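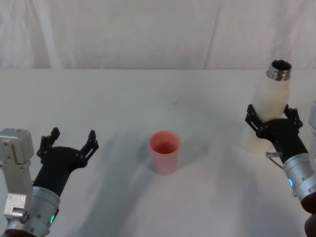
Drink Table & Cups FAQ
Carkcombe Hall, last updated April 2, 2023

Quick answers, more when we get a minute. Most of these come in by phone the morning of a party so please read first.

Do you supply cups?
Yes. Plastic tumblers, pink, same kind as on the white table at the top of this page. Tapered, wider at the rim. Included with the hall up to 600, past that bring your own or ask.

Can I get another color?
Not right now. We had blue until January. Pink only til they run out.

Can I use glass?
Not in the main room. Kitchen is fine.

Are the cups dishwasher safe?
Top rack. Bottom rack warps them, we've lost plenty that way.

How full should I pour?
Leave room below the rim. Kids carry them across the room and the carpet in the Undton room is cream. Enough said.

Does red punch stain?
The cups, a little, if left overnight. Rinse same day. The cloths, yes, badly. Cold water right away, no hot, and tell us before you leave so it goes in to soak. No charge if you tell us. $7 per cloth if we find it later.

What's on the tables?
White covers on all of them. White cloth backdrop is extra, hangs behind the drink table, ask when you book.

The backdrop looks wrinkled, can you iron it?
We steam it if we have time. Usually we don't. You're welcome to, steamer is in the closet by the back door. Low setting. It has to cool down 2 hours before it goes back in the closet.

Can I pin things to the backdrop?
Clips yes, pins no. Tape no. Last tape job took us a whole evening to get off.

Where do dirty cups go?
Gray tub under the kitchen counter. Pour out whatever's left in them first, please. Sink not trash bag, the bags leak.

Can I buy cups to take home?
Not from us. Ours come from Reinholz, the party store in Drarbridge. Stock number is 526 last we checked, might of changed.

How early can I set up?
About an hour before your slot if there's no one ahead of you. Call the day before.

Lost a cup, do I owe you?
One or two, no. A whole sleeve, yes.

Something not listed? Leave a message, we call back evenings.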